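4.3 Collecting approach and contact data with a hand-held gripper

The policy described in Section 3 needs to know two things: how to get near a part, and what to do once it is touching one. Our first dataset, recorded at the Estport bench in April, treated these as the same problem. The resulting policy was very good at getting near things.

For the second round we split every demonstration into an approach segment and a contact segment. The operator carries the gripper tool by hand, so the camera moves with the fingers and sees more or less what the policy will see later. Approach segments may begin anywhere over the table, with the jaw open. We asked operators not to be elegant. An elegant approach teaches the policy a single path, and it will then follow that path with great dignity into the side of whatever has been moved since.
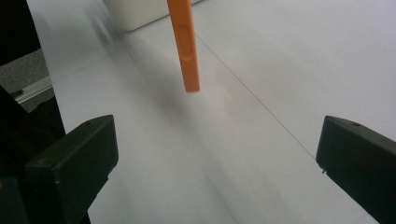 Segments were cut by hand. We tried an automatic rule based on finger speed, which we called Sevau, and it agreed with the human cuts often enough to be tempting and disagreed badly enough to be dropped. Its favorite error was to declare contact whenever an operator paused to think. In all we kept 475 approach segments and 218 contact segments. The imbalance has a dull cause: a spoiled contact can't be rescued by trimming, while a spoiled approach usually has a decent half.

Contact segments are shorter and harder to label. The camera sits close to the fingers, and the fingers have a habit of being in front of the thing one wants to see. We therefore labeled contact in two grades, "touching" and "seated," and let the labeler pick a third, "can't tell," without penalty. Labelers used it more than we had hoped and less than we would have. Figure 6 shows an orange part with its tip in the groove at the top of a black block, between the four arms. 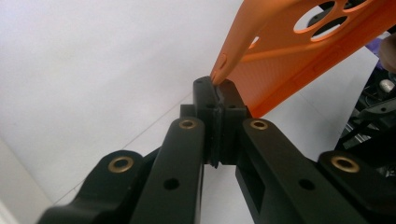
Figure 6. Tip of the orange part in the groove of the block.

Radu, reading an earlier draft, objected that "seated" is a claim about force and we had only pictures to back it up. A tip can sit in a groove and carry no load at all, the objection went, and a policy trained on such labels would learn to stop early and look pleased. We think this is correct. We added a wrist reading to the last 40 contact segments and relabeled those from scratch.

The relabeled segments were then used to fine-tune the Elo baseline, with everything else held fixed. Early stopping became less common. It was partly replaced by a new fault, in which the policy presses on well after there is any reason to, and we return to this in Section 5. Approach behavior did not change in any way we could detect -- a relief, given that we had not touched it.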